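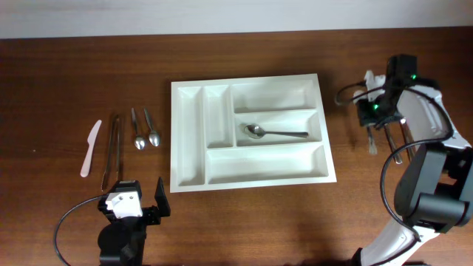

Ülle Kalniņš wrote back that she would not sign off on cutlery sorting as a finished chore, and that "it puts most of them away" is no use to a kitchen that has to check every tray by hand afterward.

Ticket status changed from Resolved to Open. Priority stays at normal.

Site: Oltden test kitchen
Task: sort loose cutlery into five-compartment tray
Setup: two arms, tabletop, Plorkinell control software
Reported problem: arm picks up several utensils together and does not separate them before placing

Steps to reproduce

1. Put the empty tray in the middle of the table.
2. Lay out mixed utensils next to it. Spoons, tongs and plastic pieces are enough.
3. Start the sort routine from the home position.
4. Watch the right arm when it closes on pieces that are touching.

Expected: one utensil per grip, one compartment per type.
Got: a bundle in the gripper, metal and plastic together. The routine then either stops and waits or drops the lot in one compartment.

Log

9:20 a.m. Ran 40 trays with the shipped settings. 117 grips were logged as single by the software. Going through the recordings, a good part of those had more than one piece in them, so the single/multiple flag can't be trusted. Passed this to Zurnerdale.

10:45 a.m. Zurnerdale asked us to lower the grip force. Did that. Bundles still get picked up, and now spoons slide out on the way over. Put the force back.

11:30 a.m. Tried spacing the utensils out by hand before starting. Works much better. It also means a person does half of the sorting, so I am not counting it as a fix.

1:15 p.m. Tongs. The routine has no category for them and treats them as a long fork. They go in the full-height slot on the left if the arm gets the angle right. Added a category called "other long" and pointed it at the wide compartment along the bottom. Needs a restart to take effect – the screen does not tell you this.

2:50 p.m. Pale plastic pieces. Detection is weaker on these than on steel. Turned the overhead light down one step and it got a little better. Leaving it there.

3:40 p.m. Installed the Paju patch from Zurnerdale. It adds a check after each grip: if the weight reads too high, the arm should set the pieces down apart and try again. Ran 30 trays. The check fires on metal but misses a light plastic piece held along with a spoon. Each retry adds up to 152 seconds to a tray when the pieces land touching again.

Reply from Zurnerdale support

The weight check was written for steel only. We can add a camera check on the gripper before placing. Please send the recordings of the mixed bundles and keep the force at the shipped value.

Our answer

Recordings sent. On the wider question from the kitchen, whether this can take over the job at closing time: no, with the current version. It can do part of a tray if someone is standing there.

Still open
– camera check before placing
– single/multiple flag in the log
– restart notice when categories change

Next update when the new build is installed.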